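Does a power of attorney still work after the person dies?

Kári Þórarinsdóttir
My aunt signed a power of attorney naming me two years ago. She passed in February and left a will naming my cousin as executor. The bank on Trunley Road froze her checking account and won't talk to me, even though I have paid her bills from it the whole time. Can I use the paper to pay the last electric bill?

Trimard
no. it ended when she did. give the bill to your cousin

Leif Damgaard
Trimard is short but right. A power of attorney dies with the person who signed it, and banks are oddly firm about this. Your cousin files the will with the probate court, gets letters testamentary, and opens an estate account. The electric company can wait its turn. If you pay the bill yourself, keep the receipt and ask the estate to pay you back.

Hand over your records too, all 24 months of them if you have them. Do the dull household stuff last – I spent 11 days fighting with my brother over the contents of a kitchen before either of us had read the will.

Plastic food wrap, and a red box in a wire mesh basket:

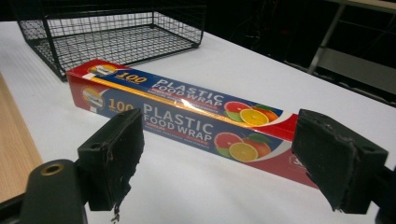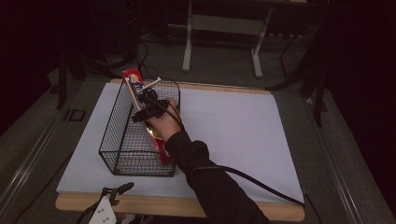 Some states also have a small estate affidavit, which skips most of the court business if she didn't leave much. Many make you wait 30 days after the death, and you are well past that. The court clerk can tell you the limit but won't fill in the form for you, however nicely you ask.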